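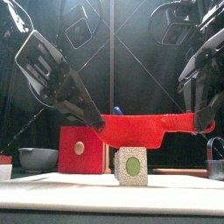
Home Forums Members Search Log in

Manipulation > Events and site visits > Mindstead open day, Biltport

kettering_m
Went to the Mindstead open day at Biltport on Thu 19 March. Posting notes for those who couldn't travel. The two-arm cell was the main item, running toy kitchen pieces on a white table. Black background, flat bright light on the work. The session I watched was 40 minutes with questions at the end.

The part worth discussing is the red pan. One gripper takes the wide end of the body, the other closes on the ribbed handle near its tip, and the pan is held level over the blocks.

pvt_load
Why two arms for a toy pan? One decent grasp at the neck would carry it. Looks like a demo task picked to justify the second arm.

kettering_m
Kazue Okabe from Mindstead ran the session and got that question. Her answer was pitch control. The handle is narrow, the fingers are tapered, and with a single grasp out there the body end droops. At the neck you have the ridges to deal with.

pvt_load
Droop is a pad problem. Put softer pads on and try again. We did a ladle that way in July with one arm and a slower wrist.

Tratmont_Dave
A ladle isn't a shallow pan. The wide end gives you more moment for the same grip force. I'm with Okabe on this one.
What I'd question is the closed chain. Two position-controlled arms on one rigid plastic part, any calibration error goes straight into the part. Did they say what compliance they run?

kettering_m
Current limit on the fingers, nothing at the wrist. I asked about force sensing and was told it is planned. They recalibrate the arm bases every 14 days.

n_halvorsen
Were the blocks part of the task or just clutter? The red one with the round knob sits right below the pan body, and there's the squiggle-pattern cube with the green oval under the narrow part. Not much room to drop into.

kettering_m
Clutter in the run I saw. She said layouts get changed between runs, 90 of them so far.

pvt_load
Success rate?

kettering_m
Not given. I asked twice.

pvt_load
Right.

Tratmont_Dave
Takeda is meant to have a similar cell open to visitors this summer. I'll ask about wrist compliance there and post in this thread – assuming I get a slot.

Page 1 of 3 Contact the moderators Back to top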